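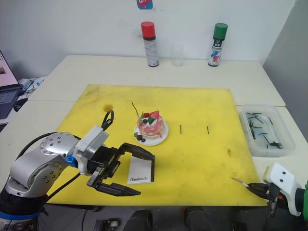

We've been running the Betura planner on two arms for a while now and I still don't buy the 4 ms replanning claim. It replans fast when nothing has changed. Put thin stuff in the workspace and it gets weird. The black pins standing up on the yellow mat barely show in our depth map, and the left gripper goes for the "Handmade" card as if the space around it were free. Anyone get different results?
- rurnby_dev, 8/7/18

pinchpoint wrote:
That's perception, not planning. Betura can only avoid what you feed it. What voxel size?

rurnby_dev wrote:
5 mm. Going smaller kills the rate, so I'd say it's a planning problem too.

tallgrass wrote:
Disagree. Mask the pins in color and add them as cylinders by hand. Black on yellow is about as easy as it gets.

pinchpoint wrote:
And the brush in the other gripper? Is it in the collision model or just the fingers?

rurnby_dev wrote:
Just the fingers. The docs page on attached objects has been a 404 since March.

oldservo wrote:
We went back to Adugna over this. Slower, but it did 100 runs without touching the plate. I wouldn't trust either one near a cake with a stick in it.

tallgrass wrote:
100 runs of the same path proves very little.

Kekomport Forums uses cookies to keep you signed in. Accept | Settings

Related threads
Adugna: joint limits ignored after restart
Depth dropouts on thin objects
Two arms, one planner or two?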